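3.2 Commemorative objects in the municipal collection

The second body of material comes from the museum at Stamora, which holds the largest public collection of liberation-era memorabilia in the district. The museum was opened in the former assembly rooms after independence and has been run by the town council ever since. Its holdings were catalogued under four headings: printed matter, textiles, sound recordings, and small objects for domestic display. The present section deals with the last of these, as they bear most directly on the question of how a political leader becomes a household figure.

The catalogue lists 908 entries. Of these, 27 were excluded because the entry gave neither a date of acquisition nor a donor, and without at least one of the two an object could not be placed in the sequence set out in Section 2. The remaining entries were coded by period, by material and by the moment commemorated. Coding was carried out by the author and checked by Ronaldo Paiva, who worked from the catalogue cards without sight of the first set of codes. Where the two readings differed, the card was read again and a single code agreed.

Three moments account for most of the small objects: the release of the detained leaders, the first sitting of the elected assembly, and the funeral of the founding president. The order in which they enter the collection is not the order in which they took place. Objects marking the funeral were acquired first and in the greatest number, while those marking the release came in later, chiefly as gifts from families in Grunard and the surrounding villages. This lag has been noted in work on other national collections and is usually put down to buying policy. At Stamora there was no buying policy to speak of for the first decade, and the explanation has to be sought among the donors.

Donor letters survive for part of the collection. They are short and follow a common form, stating what the object is, who owned it and on which occasion it was obtained. A smaller group goes further and says where in the house it stood. In these letters the object is nearly always placed in the front room, on a shelf or side table, and in several cases next to a wedding photograph or a religious print. The writers seldom name the political event outright. They refer instead to "the day he came out" or "the year of the speech", and assume that the reader will know which day and which year are meant.

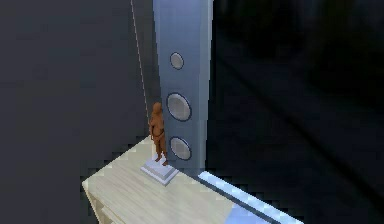
Such phrases were treated as evidence of what is here called domestic dating, that is, the use of a public event to fix a point in family time. A letter from Grunard dates the birth of a second child by the release. Another, from the Sales quarter of Stamora, dates the purchase of a house by the first sitting of the assembly. In neither case does the writer pass any comment on the event itself. The public moment serves as a calendar, and the object serves as its marker.

It would be unwise to read too much political feeling into this use. Households that kept an object were not always supporters of the governing party, and the letters include three from families who describe themselves as opposed to it. What they share with the other donors is the habit of dating, together with a sense that the object ought not to be thrown away. One writes that it "had been there so long it would have looked wrong without it". The museum filed the letter under general correspondence, and it was found only when the boxes were moved.

The position of the producers is less clear. Most of the objects carry no maker's name. The exception is the Clondance workshop, which supplied the stall-holders at the independence fair for 40 years and whose order books have been partly preserved. The books record quantities and prices but give very little on design. Entries for the release are headed simply "standing", and those for the assembly "seated". No separate heading exists for the funeral, and it appears that the workshop met demand in that year by reissuing the standing type at a higher price – a practice to which the letters make no reference. The buyer's account and the maker's account therefore divide the same objects differently, and the catalogue, which was compiled largely from donor information, follows the buyer.

This has a direct effect on the coding. An object described on its card as marking the funeral may have been made to mark the release, and the two cannot be told apart where the order books are missing. The codes used in Section 4 accordingly record the moment named by the donor. Figure 3 sets out the distribution by period on this basis, with undated gifts placed in the year of accession.

Figure 3. Small objects by period of acquisition and moment commemorated, Stamora municipal collection. Source: museum catalogue, as consulted in September 2026.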